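Folding Hoodies, and the Rest of the Closet

2021-10-16

I finally did the hoodies. They were the last thing left from the closet project I started in August, and I had been putting them off. Shirts are easy and jeans are easier. A hoodie has a hood, a front that won't lie flat, and strings that end up wherever they like, and for years mine went into the drawer rolled up in whatever shape they came out of the dryer.

The closet itself is small. When we moved to Zakstead the previous owners had left one rod and a shelf too high to reach without a chair. I lived with that for two winters. Then I bought a dresser secondhand from a woman over in Roltden – four drawers, good runners, one missing knob – and that made it worth sorting things out properly. I still haven't replaced the knob. The hardware store had one that was close but a little too shiny, so I left it.

Delia Ojeda, my neighbor, came over in August to help with the first round. We put everything on the bed and went through it one piece at a time. She is stricter than I am. Two bags went to the donation place on Carrasco Street and a third sat in the trunk of my car until last week. I took back one flannel shirt and I have worn it since, so I don't feel bad about that.

What I learned from the first round is that I fold better on the bed than on top of the dresser. The dresser is too narrow for anything with sleeves. The bed is soft, so you don't get as sharp a crease, but there is room to lay a whole garment out and get the wrinkles out of it before you start. I make the bed first. If I don't, I end up folding clothes on top of a lump of blanket and they come out crooked.

With a hoodie I lay it out flat and take the time to smooth it by hand, starting at the shoulders and going down. The strings get dealt with next. If they are left to wander they get caught in the fold, and later you pull one hoodie out of the drawer and another one comes with it.

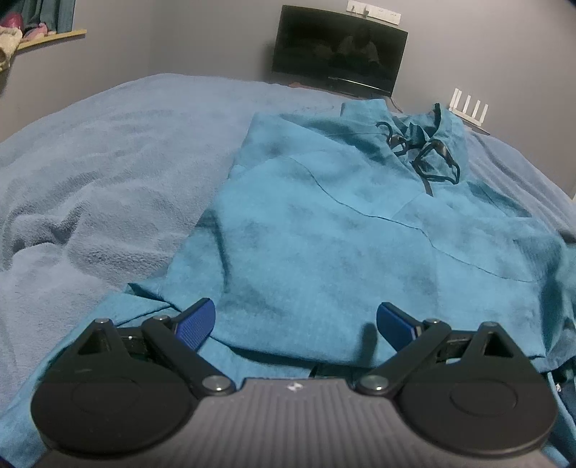 Do you have to tie the drawstrings before you fold?
I don't tie them. A knot leaves a bump and is a pain to undo when you are cold and want the thing on. I lay the two strings straight down the chest and fold the hood down over the top of them, and they stay put.

After that it goes quickly. One side comes in to the middle with the sleeve laid back down along it, then the other side the same way. The bottom comes up to just under the hood, and then I fold once more so it makes a block. The thick ones only want a single fold from the bottom. I tried to force my old Warkberg sweatshirt into the smaller size and it sprang open every time, so it lives on the closet shelf now.

I stand them on edge in the drawer, with the folded side up, so I can see all the colors at once. My sister Oriana Zúñiga stacks hers flat and says mine look like a filing cabinet. Hers do look nicer, but she has a deeper dresser and fewer hoodies.

The second drawer is all hoodies now and it closes without pushing. The third is jeans. The bottom one has swimsuits, a heating pad and a bag of shoelaces in it, and I am leaving it alone until after the holidays. I still need to find that knob.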